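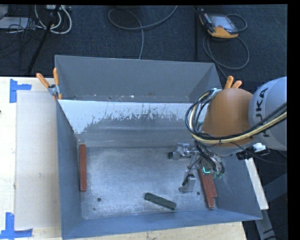 A gray metal bin with blocks inside, on a table at the Trasta workshop.

Signe Vídalín has kept the block inventory at Trasta since the teaching collection was first put in order. The collection now stands at 654 pieces, most of them rectangular, and it is lent to schools and study groups throughout the year. In this conversation, edited for length, she spoke with Leonardo Fontana of the Telto newsletter about storage, color and the care of simple objects.

Fontana began with the bins. Trasta uses open metal bins with sloped walls, a choice that has drawn comment from visitors accustomed to lidded boxes.

"A lid hides the contents, and people stop checking," Vídalín said. "With flared sides you can look in from any side of the table. The pieces also slide toward the floor of the bin when you set them down, so they stay where you can reach them."

The bins are not new, and their condition varies. Gray splatter marks run along the inner wall of the one shown, and its floor is speckled. Asked whether the institution had considered repainting, Vídalín said the matter was raised in December and set aside.

"We had a price for 15 bins, and it was more than we spend on blocks in a year," she said. "The marks do no harm. We wipe the bins out between loans, and we look at the corners, where grit collects."

The colors of the blocks received more attention. The older part of the collection is reddish-brown, close to the shade of brick. Dark green was added later, after teachers at the Jundance school asked for a second color that could be told apart quickly on a gray surface.

"They wanted blue at first," Vídalín recalled. "We tried blue in a gray bin under the ceiling lights and it was difficult to pick out. The green was better. I would still like a yellow, but that is a question for another budget."

Fontana asked why some bins are put out with so few pieces. Vídalín explained that a full bin is intended for building, while a bin with only a few blocks is intended for sorting and handling. In the second case the pieces are left at whatever angle they come to rest.

"A block against the wall is a different task from a block lying in the open," she said. "You have to think about where your fingers go. If everything is lined up neatly beforehand, that part of the exercise is lost."

Loans are made in sets of 100. Nearly 151 pieces are held back at any time for cleaning or repair, and the remainder stay on the shelves. Each set is checked by color and then by length on its return. Vídalín does this at a light wooden table, which she prefers to the metal benches elsewhere in the building.

"Wood is quieter," she said. "After an afternoon of putting blocks down on steel, you notice it."

A list of replacement pieces has been sent to Thaweesak, the supplier of the green blocks. Schools wishing to borrow a set may apply to the Trasta loans desk in writing, stating the colors required and the length of the loan.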